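Zilasow Adds Khaki and Mint Green to Rokano Cup Line

RESTON - Zilasow has added two colors, khaki and mint green, to its Rokano line of reusable plastic cups. Both colors ship to food service and school accounts starting in April. The existing colors remain in the catalog with no change to item numbers.

The khaki cup is a tapered design, wide at the top and narrower toward the base, with a rounded rolled rim. The outer wall is smooth. The mint green cup has a cylindrical body and a slightly flared rim. The two shapes are sold separately and are not intended to be stacked together. 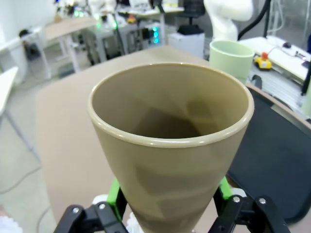

Tapered khaki cup, front
Mint green cup, upper right

Both cups are supplied unprinted. Accounts that need a logo or room number can order one-color printing on the outer wall, applied below the rim. Printed orders add 4 business days to the standard lead time. Artwork is accepted as a vector file only.

Case packs hold 939 cups for bulk accounts. Smaller sleeves are available through Akbulut, the distributor for the line, with a minimum order of two sleeves per color. Mixed-color sleeves are not offered. Cases should be stored flat, no more than four high, away from direct heat.

Color may vary slightly between production lots. Customers matching new cups to stock already in use should request a sample of the current lot before ordering. Samples of both shapes are sent on request, one per color, and do not need to be returned.

Price sheets and dimensional drawings are available from the Zilasow sales office in Reston.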